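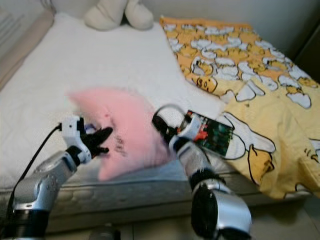

Slide 1. Start with the number, because everyone else does. Nedenex collected 501 demonstrations of bedroom chores, every one steered by a person. I want to spend my time on what that number buys you, and I think it's less than people hope. Look at the pink plush on the mattress with a gripper on either side of it. It's soft and lumpy, and there's no obvious right place to grab it. A person picks a spot without thinking. The robot gets a record of the spot and none of the thinking.

(Pause. Ask who in the room has tried driving two arms at once. Don't wait too long for hands.)

Slide 2. Remote control or hand guiding? Droveck sells the first, Hakim sells the second, and both will tell you theirs feels natural. My problem with remote control is touch. You're working from a camera view, so you slow down, and the slowness goes into the data. My problem with hand guiding is that your own body gets in the way, and two arms are a lot for one person to push around.
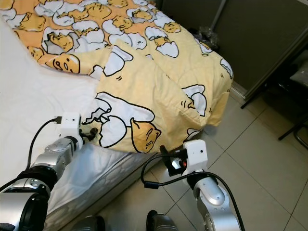

Cloth is where I get most doubtful. There's no single correct way to fold a cover. Give the same bed to two operators and you'll get two different jobs, and a model trained on both may learn something in between that neither would ever do. Of the 501 runs, 118 were thrown out. I asked what counted as a bad run and got a different answer each time. If you take one question back to your own lab, take that one.

Slide 3. Who is doing the work?

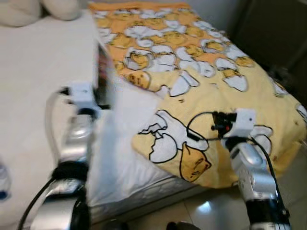 Two arms at the edge of the comforter, white pillow between them.

Be careful here, don't sound like I'm calling anyone a cheat. Videos of a driven robot get passed around as if the robot were on its own. Say on the slide which it is. Udero does this now, in small print. Make it bigger.
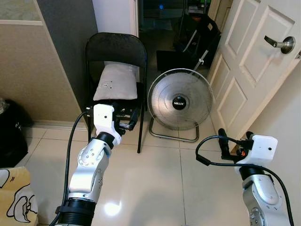
Slide 4. Change the room. My test is simple: train on 300 runs, then move the furniture and try 50 more with no human on the controls. Report all 50. I'd like to see a failure count printed next to every demo count. (If short on time, skip to this slide and drop the Droveck and Hakim part.)

Questions. Somebody will say more data fixes it. Ask them how much more, and who pays the operators.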